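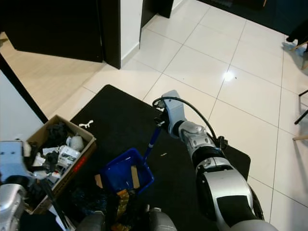
Brazo derecho con el recogedor azul y un trozo de cartón en la bandeja.

Lista: robotica-domestica
Asunto: Re: Jornada abierta de Hevgate, ¿alguien fue?
De: Aldana Escobar

Hola a todos:

Contesto a Bheki y de paso a los que me escribieron en privado. Dejo citado su mensaje para los que se han dado de alta después.

El miércoles, Bheki Hendricks escribió:

> Buenas. Vi en el boletín que Hevgate abría el local de pruebas y que enseñarían
> el montaje de dos brazos haciendo tareas de limpieza de suelo. No pude ir por
> trabajo. Me interesan cuatro cosas y agradecería que alguien que estuviera allí
> las contestara:
>
> 1. ¿Usan utensilios normales o adaptados? En la demo de Zelley del año pasado
> todo llevaba un mango impreso a medida y a mí eso me deja un poco frío.
>
> 2. ¿Había teleoperación o iba solo? El boletín decía "asistido", que puede
> significar cualquier cosa.
>
> 3. ¿Cómo llevan los cables por fuera del brazo? En nuestro taller seguimos
> partiendo conectores en la muñeca y ya no sé cómo sujetarlos.
>
> 4. ¿Cuánto dura una sesión antes de tener que parar?
>
> Si además alguien apuntó algo del software, mejor. Tengo entendido que
> dejaron Nelluseo y se pasaron a otra cosa.
>
> Saludos,
> Bheki

Fui al turno de las once. Éramos pocos en el grupo y se podía preguntar sin levantar la mano. Respondo por orden y luego pego las notas que he preparado para la página de la lista, que son más largas.

1. Utensilios. El recogedor es de plástico azul, con mango largo también azul, y lo coge la pinza directamente. Pregunté si habían modificado el mango y me dijeron que no. Lo que sí hacen es colocárselo en la pinza a mano al empezar; el agarre desde el suelo lo están probando aparte y no lo enseñaron.

2. Teleoperación. Las dos cosas. La primera parte la hizo una persona con mandos, la segunda la hizo el sistema solo, con alguien al lado del botón de parada. Avisaron del cambio en voz alta, así que no había duda de qué estábamos viendo en cada momento.

3. Cables. En el brazo derecho sale un cable negro por la parte alta de la muñeca, hace un arco bastante abierto y baja por el lateral del brazo. En las dos fotos se ve bien. Dicen que con el arco más cerrado les duraba mucho menos. Para sujetar el cable usan clips normales y los revisan al principio de cada sesión.

4. Duración. Sesiones de 20 minutos y pausa. La pausa es por la persona que maneja los mandos, que se cansa antes que los motores.

Sobre el software no conté con tiempo para preguntar todo. Nelluseo lo mantienen para guardar y revisar las grabaciones. El control lo lleva ahora un programa propio y no tienen previsto publicarlo de momento.

Las notas van a continuación. Si alguien que estuviera en el turno de la tarde ve algo distinto, que lo diga aquí y lo corrijo antes de colgarlas.

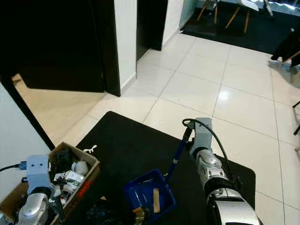
Aldana Escobar | Notas de la visita al local de pruebas de Hevgate

La visita empezó con una charla corta en la entrada. Explicaron que el proyecto nació de un encargo de Kováčik, la empresa de mantenimiento de oficinas, que quería saber qué parte de la limpieza diaria de un edificio podía hacer una máquina con dos brazos y herramientas corrientes. El encargo terminó en febrero y Hevgate ha seguido por su cuenta con la parte de suelos. Dieron el dato de que tienen guardadas 903 grabaciones de esta tarea, de las que han descartado 390 por distintos motivos: una cámara mal orientada, un objeto que alguien movió a mitad o simplemente un operador que estaba aprendiendo.

La zona de trabajo es una esterilla negra con las esquinas redondeadas, puesta encima de baldosa blanca brillante. El suelo brillante les dio guerra al principio, según contaron. Los reflejos cambian con la hora y el sistema tomaba alguno por un objeto claro. Sobre el negro se distinguen mejor los restos pequeños, y por eso entrenan primero ahí. La intención es quitar la esterilla más adelante.

A la izquierda hay una caja de cartón abierta, con cosas variadas dentro. Una de las visitantes preguntó si el contenido estaba elegido. Contestaron que no, que van echando lo que sobra en el taller y lo cambian cada pocos días para que el robot no se acostumbre a la misma caja. La tarea en sí consiste en llevar los restos al recogedor y luego vaciarlo. Ellos la dividen en tramos y puntúan cada tramo por separado, con lo que una sesión puede salir bien al recoger y mal al vaciar.

Los restos tampoco son siempre iguales. En las fotos hay un trozo de cartón en la bandeja en una y un palito de madera en la otra. Son dos casos que les interesan por razones diferentes. El cartón puede tapar buena parte de lo que haya debajo. El palito rueda o se queda atravesado, y al inclinar la bandeja puede salirse por un lado. Lo que peor llevan son los papelitos, que se desplazan con el aire al acercar cualquier cosa.

El mango largo es la parte difícil. Al coger el recogedor por arriba, un giro pequeño de la pinza se convierte en un desplazamiento grande en la bandeja. Probaron a agarrarlo más abajo, pero entonces el brazo tiene que doblarse mucho y la muñeca queda cerca de tocar el suelo. Se han quedado con el agarre alto y movimientos lentos. Verlo en directo se hace algo pesado, aviso para quien vaya a la próxima. Entre colocarse y empezar a mover la bandeja pasa un rato en el que parece que no ocurre nada.

En la parte autónoma hicieron cuatro intentos en nuestro turno. Tres llegaron al final. En el otro la bandeja quedó levantada por delante y el operador paró, bajó el brazo con los mandos y repitió desde el principio. No lo disimularon y enseñaron después el registro en una pantalla, con la estimación de altura que tenía el sistema en ese momento. La diferencia con la altura real era poca, pero suficiente para que los restos se quedaran fuera.

Hubo varias preguntas sobre el segundo brazo. Mientras el derecho sujeta el recogedor, el izquierdo debería encargarse de barrer o de empujar a mano los objetos grandes. La versión con empuje es la que mejor les funciona. Con cepillo tienen resultados irregulares y prefirieron no hacerla delante de nosotros.

También se preguntó por el precio, como siempre. No dieron cifra del conjunto. Sí dijeron que han pasado más de 674 horas de operador en el proyecto y que ese es el gasto principal, muy por delante de las piezas. El que quiera montar algo parecido en un taller pequeño tiene que contar con eso antes de mirar catálogos de brazos.

Al terminar dejaron probar los mandos a quien quiso. Yo lo intenté un par de minutos, con el recogedor ya puesto en la pinza, y conseguí acercarlo a la esterilla sin golpearla. Cuesta calcular la profundidad. El operador me recomendó mirar el borde de la bandeja y olvidarme del brazo, y así mejora algo.

La próxima jornada la anunciarán por el boletín, todavía sin día. Hay que apuntarse antes, porque los turnos son reducidos y en la puerta no admiten a nadie más. Piden calzado cerrado.

Bheki, si me mandas una foto de cómo tenéis ahora los conectores de la muñeca se la reenvío a la persona que me explicó lo de los cables. Se ofreció a echarle un vistazo.

Un saludo,
Aldana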